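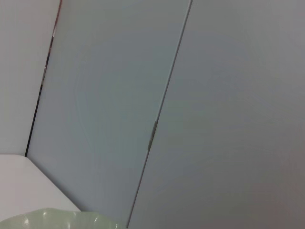
Plerkus has released version two of Flernov, its open planning and perception software for two-armed robots, and the update takes on a problem our team has wanted to crack from the very first build: keeping track of things the robot can only partly see. A camera mounted near a gripper gets wonderfully close to the work, but it also spends plenty of its time looking at plain surfaces. A view might hold two pale grey panels, a thin seam running between them with one small metallic fitting partway down, and just the top of something pale green and see-through along the bottom. Earlier versions of Flernov would have thrown a view like that away. Version two keeps it, works out what it can from the seam and the edges, and folds the result into its map of the workspace.

The release is available now for research labs, teaching workshops and small manufacturers, and it runs on the same computers as the version before it.

"Blank surfaces used to be where our planner got lost," said Sunita Rawat, who leads perception at Plerkus. "There's very little for a camera to hang on to, and if the arm is tilted it gets harder again. Now a single straight line can be enough to hold the estimate steady until the camera sees more. I've been working on this since the winter before last and I'm still a bit giddy when I watch it run!"

What's new in Flernov

The biggest change is a shared map called Vosine. Each camera used to build its own picture of the workspace, and the planner picked whichever one it trusted most at the time. Vosine brings all the views together, so a bowl that one camera catches only by its rim can be matched to the same bowl seen whole from higher up. Each object in the map also carries a confidence score, and the planner slows the arm down when that score drops.
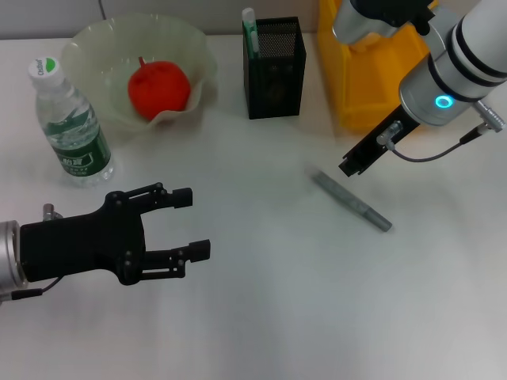
The second change is in how two arms share a table. Flernov now plans both arms at once, cables included, and will hold one arm back if the other needs the room. Operators can set a preferred arm for each job or leave the choice to the software.

Clear and frosted plastics have had plenty of attention too. They let light through and throw back bright spots, and depth sensors have never much liked them. Vinh Tiêu and Thảo Hồ rebuilt that part of the software over the summer, using 3,457 labelled views of everyday household and office items.

"We kept going back to the things people really have lying about at home and at work," said Thảo Hồ. "Bottles, bowls, pens, storage bins. A colleague would bring in a container with a wobbly edge and we'd lose a whole afternoon to it, happily."

In the team's own trials, Flernov was given 500 tabletop planning tasks, with objects moved between each one. The new version produced a usable plan on the first try in 297 of them where the older version had stopped and asked for help. The full logs, including the tasks that went badly, come with the release.

Easier to set up

New users should notice the difference at the start. Camera calibration is now a guided step inside the main program, and a replay tool lets an operator scrub back through a run and see what each camera contributed to the map. Kuldeep Lodhi, who looks after the tooling, said the replay view began as something he made for himself.

"I was sick of reading text logs at nine at night," he said. "Then everyone else in the office started using it, so it had to get a proper colour scheme and a help page."

Some 48 groups tried the early build, among them the Bustamante teaching workshop, where students used it for their final projects.

Known limits

Mirrors still confuse the map, and very dark rooms are not supported. Moving both arms while a person is reaching into the same space remains switched off by default. Work on mirrors is under way, with a first test build planned for August.

Flernov version two can be downloaded from the Plerkus website, along with the manual and sample projects. Seema Kandpal is the contact for media enquiries and for labs that would like a demonstration.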